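We use cookies to keep this site working and to count visits. Accept all | Manage settings

Skirkomard Youth Theater: Interim Report to the Cilta Fund, Touring Production Grant

Period covered: start of rehearsals to the end of December

1. Status

The production, a one-act play on the closing of a coastal cannery, is in its second rehearsal block. Casting is complete. The script is locked except for the final scene, which is being shortened to bring the running time under the limit set by two of the host venues. The tour remains at six venues, as stated in the application.

2. Participation

The open workshops drew 101 young people, against a target of 79. The company taken forward from those workshops matches the number in the grant agreement. Attendance at evening rehearsals has been steady apart from the exam period, when calls were cut to one a week. No cast member has withdrawn. Two parts were swapped at the request of the performers concerned.

3. Script and research

Interviews with former cannery workers were recorded and transcribed. Extracts are spoken in scenes two and four. Written consent is on file for each extract used. One contributor asked for a passage to be removed after hearing it read — this was done, and the scene was re-blocked the same evening.

4. Design and staging

The set has to fit in one van and go up without fly bars. It uses flats, a folding bench and a small amount of furniture. Color is kept to whites and grays so that the Saha lighting rig can carry the change from day to night. The original plan for a raised platform has been dropped, as it could not be made to fit the stage at the smallest venue. 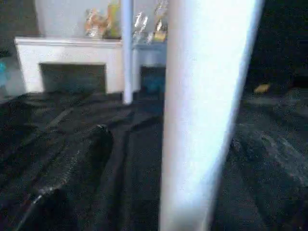
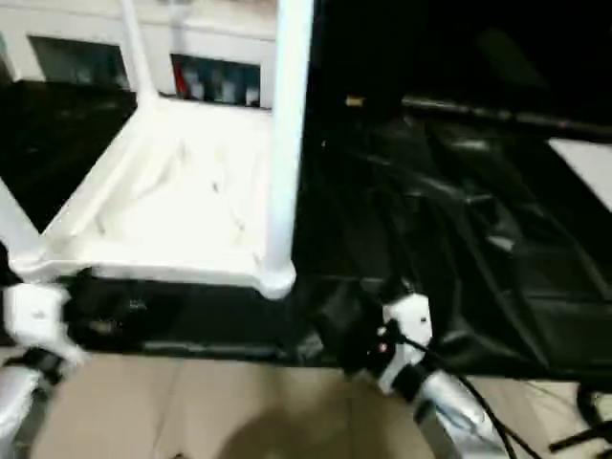
Sound is run from a single laptop. Cues were cut from the first draft after a trial run showed that several fell under dialogue. The revised cue sheet will be tested at the next full run.

5. Budget

Spending is within the approved total. Transport is under budget following a revised quote from Kollex. Rehearsal space is over by $242 — the result of one extra week of hire during the exam period. We propose to cover this from the transport line and ask the Fund to confirm that no formal variation is needed.

6. Risks

The main risk is access at the fourth venue, where the loading door is being replaced. The venue expects the work to be finished before our get-in. If it is not, the flats will be carried through the front of house, adding an hour to the schedule.

7. Next period

Full runs begin in January. The program notes and school resource pack will be sent to the Fund in draft before printing. Audience surveys will be handed out at every performance, and the results will appear in the final report.

Related items
Touring Production Grant: Reporting Guidance
Skirkomard Youth Theater: Workshop Summary
Cilta Fund: Current Awards in Performing Arts
Access Notes for Small Venues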